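Chapter 6
Storage in Small Bathrooms

6.1 Scope of the chapter

The bathroom is usually the smallest room in a home and holds the largest number of small items per square foot. Storage planning therefore begins with an inventory of what is kept there, followed by a measurement of the wall and floor area left after the fixtures are in place. This chapter covers both steps, then treats open shelving, wall cabinets and drawer inserts in turn. Linen closets outside the bathroom are covered in Chapter 9.

Two terms are used throughout. Daily stock means items handled at least once a day. Reserve stock means unopened or duplicate items held until the daily stock runs out. The two should be stored apart. Mixing them is the usual cause of overfilled cabinets, as the Trokdale household survey showed: of 2,631 items recorded in 138 bathrooms, nearly half were reserve stock kept within arm's reach of the sink.

6.2 Storage zones

A small bathroom is divided into 3 zones. Zone A extends from the sink rim to eye level and is kept for daily stock. Zone B lies below the sink, where pipes limit the usable depth and leaks are possible; cleaning supplies may go here if no children live in the home. Zone C is everything above eye level and takes reserve stock only.

Shelf depth is set by the zone. A shelf in Zone A should be no deeper than 6 inches – deeper shelves lead to double rows, and the back row is soon forgotten. Zone C shelves may be deeper, provided that their contents are light.

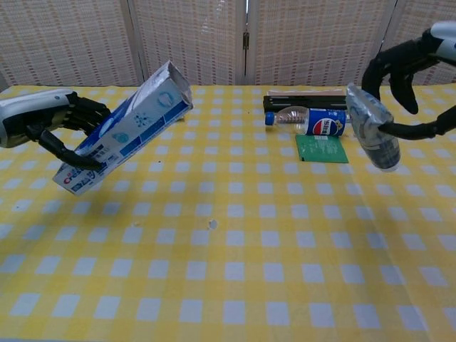 Cartons raise a separate question. A boxed item stacks well but takes more room than its contents need, so the outer carton should be kept in Zone C and discarded when the item moves to Zone A. The Comport and Dollon shelf systems, compared in Section 6.4, are both sized on this assumption. The Bawa system is not, and its deeper trays suit a hall closet better.

Before reading on, measure the clear wall width on each side of the sink and record both figures. They are needed for the worksheet in Section 6.3.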